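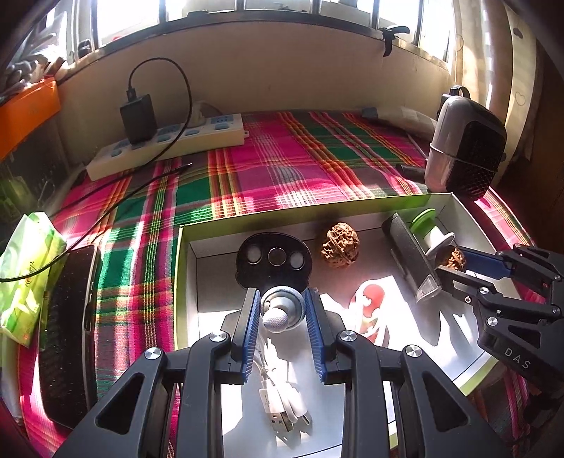

3.2 Walnuts on the household table

Figure 2. Two walnuts in a shallow open box on a plaid tablecloth, by a window.

Of all the foods our respondents wrote about, walnuts drew the longest and happiest answers. We had sent out 266 questionnaires on winter snacking and expected most of the space to go to sweets and baked goods. Instead, page after page came back about nuts in the shell: who cracks them, where the bowl stands, whether the halves go straight into the mouth or get saved for a cake! The full set of written answers runs to 3277 separate remarks, and the walnut passages are a delight to read.

Place matters a great deal in them. Respondents in Åberg keep their nuts in the kitchen, close to the bread, while those in Edau nearly always mention the table by the window (often the one with the good cloth on it). Granström found the same split in his earlier work on apple storage (Ragnvald Granström, "Fruit in the Cold Room"), and we were thrilled to see it turn up again with a different food. He ties it to the way older houses in Edau were heated, with the stove on the inner wall and the daylight side left free for sitting.

Containers vary more than we had guessed. Bowls lead, but shallow boxes and trays come up often, as in Figure 2, and several writers argue warmly for them: the nuts lie in one layer and a bad one is easy to spot. One woman in Edau has used the same lid from a chocolate box since her children were small, and she gave it 200 words.

Season is the last point. Fresh walnuts are praised by nearly everyone who has a tree, yet a fair number of households still have last year's nuts on the table in July. We return to these summer eaters in Section 3.3, where their answers are set beside those on dried plums.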